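Can it fold my laundry yet

Every July I ask the same question, usually on a Saturday, usually with a basket on my hip: can a machine do this yet? I have been asking since college. The answer keeps being "almost," in the tone my landlord uses about the gutters.

This year I had somebody to ask. Amrit Lévesque works on the folding project at Clirnden, and over two beers I got a better education than from three years of launch videos. I came in with my favorite complaint, that we can land rockets standing up but I still match my own socks. Amrit said a rocket has the decency to stay the same shape.

The trouble with a shirt is that it has no shape until you give it one. A plate is a plate from any side. A shirt dropped on a table is a new object every time, and before you can fold it you have to find a corner, and before that you have to decide which of the pointy bits is a corner and which is a wrinkle with ambitions. Amrit's group keeps a tally. Their good days run up to 180 shirts, and a person with a podcast on would beat that before lunch.

I also looked into buying something. The Jota people want 2180 dollars for a cabinet that folds, provided you clip each item in by hand, smooth and facing forward. At that point I have done the part I hate and am paying a cabinet to do the part I can manage during the weather report.

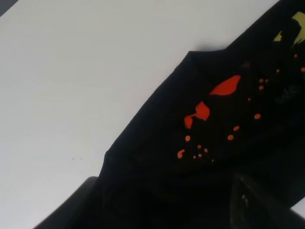 Dark clothes are their own little misery, Amrit says. You and I see a sleeve lying on top of a shirt. A camera sees black on black and has to guess where one layer stops. Anything with a loud print helps some, so my husband's wardrobe may finally have a use.

So, not yet. The dishwasher is still the only robot in my house that earns its keep, and I have to load it myself and then reload it after my husband. I'll ask again next July. The basket from this one is still on the stairs.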